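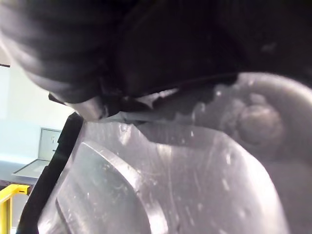

Notice to Residents of Fledmont

The Office of Crossings regrets to inform residents that the Jetska ferry did not return on the evening of Jun 29, 2023. It left the Vorside landing at the usual hour with 119 passengers, two crew and a crate of hens. The lake was calm.

Inquiries may be made at the ticket window. Residents are asked not to light fires on the shore, as these confuse the other boats. 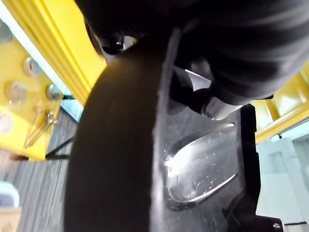

Second Notice

The Office confirms that the ferry has now been heard. Its bell sounded off the Raptis rocks at dawn and again at noon. No vessel was found there on either occasion.

Orsolya Hajdu, Clerk of Crossings, has been appointed to receive statements. Families who have had letters from passengers should bring them to her unopened. The Office is aware that some of these letters are dated next April. They will be entered in the register under the date they bear.

Third Notice

The Office thanks residents for their patience. The ferry tied up at Fledmont this morning with all passengers in good health. They report a crossing of the ordinary length and have asked why the landing was repainted.

Tickets issued for that evening remain valid. Three passengers have declined to leave the boat until it has completed the return trip, and meals will be carried to them at public expense.

The Clerk of Crossings boarded at noon to take their statements. The Office expects her back this evening — residents who hear the bell before then are asked to write down the hour and bring it to the window.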